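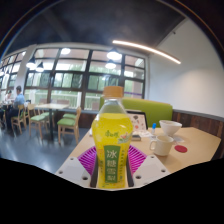
# Ovo hand-held gripper

Ovo is a two-fingered gripper for recording examples of everyday handling. The operator carries it by hand, so no robot arm is needed on site. Each finger has a ribbed magenta pad behind an off-white plate, and the camera on the tool records the grasp along with the room behind it.

Most of our customers collect in cafés, canteens and shared kitchens. Drinks bottles are a good first object: upright, easy to find and narrow enough at the lower body for both fingers to close on.

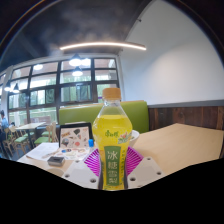
For a new site we suggest 70 recordings per object before changing the table or the lighting. Start each one with the fingers open and finish with them open again.

**In the case**

- Ovo gripper with camera
- 9 spare finger pads
- Charger and cable
- Printed operator's guide by Lempi Tuominen

**Order code:** 1528

Orders and repairs go through Tobias Nguyen-Tran at Clikberg. Pads from the January batch fit all earlier grippers.

Page updated 15 February 2019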